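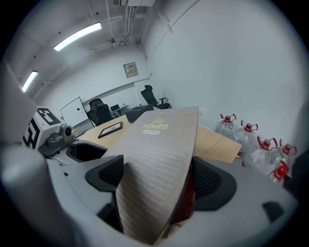

Page last changed: 12 October 2023

Gourlay grippers, build report (second go, the first one got marked as too short)

What we set out to make

A pair of hand-held grippers, one per hand, that a person can pick things up with while the position of each hand gets worked out from printed markers. Later the recordings go to the arm, but the arm is another group's report so not covered. Built in the shared workshop at Biltard, mostly evenings, with whatever was in the parts drawers plus one order from Geteo.

Fingers and pads

Fingers are printed. First set in February snapped at the root, layers going the wrong way. Turned the part on its side, 3 walls instead of 2, no breaks since. Takes ages to print though.

Pads were the real trouble. Smooth ones slid on glossy covers. Tried a textured one and that held better but drags when you let go, so the booklet comes away with the hand. Ended up trying mixed pairs. Not a proper fix, need to measure it.

Thin flat things are the worst case for us, wich is why the booklet with HOMES on the front became the standard test. It bends, so squeeze hard and it bows and slips out the bottom.

Marker cubes

White cube on each gripper, black square markers on the faces. Cubes rather than one flat plate so turning the wrist doesn't lose it. Paper stickers lifted at the corners, so glue all over and press flat under a book overnight. Two faces went on upside down and cost us an evening before we checked the ID list.

Tracking code is the Piltotitz one with our own settings. Settings file is in the shared folder, don't edit the copy on the desktop.

Two hands at once

One gripper on its own was fine fairly early. Both on the same thing is harder, you pull against yourself without noticing. What helps is letting one hand hold and the other only steady, then swap over. Keep elbows in. Keep both cubes facing up as well, if one tips too far over then the overhead view loses it and the track jumps.

Cable needs more slack than you think. Ours tugged on the wrist at full reach.
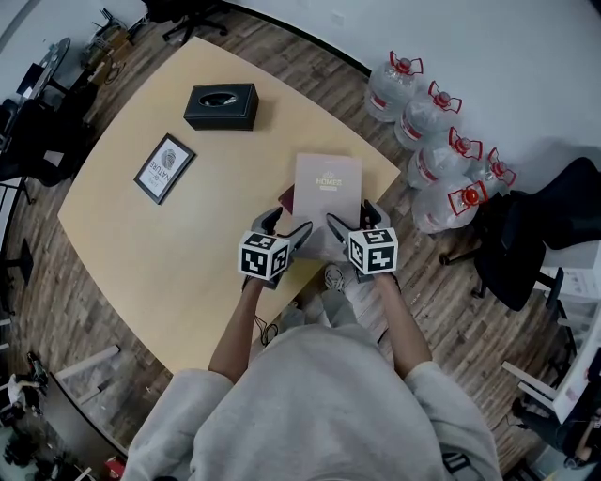

Results so far

48 tries with the booklet over the whole build. 23 good ones, meaning picked up, moved and put down with no drop and no gap in the track. Most of the rest were slips, a few were tracking. Should of logged which was which from the start, we didn't, so no table.

Still to do

Softer pad material, one type both sides
Clip for the cable
Reprint the left housing, screw hole is stripped
Log sheet with a column for why it failed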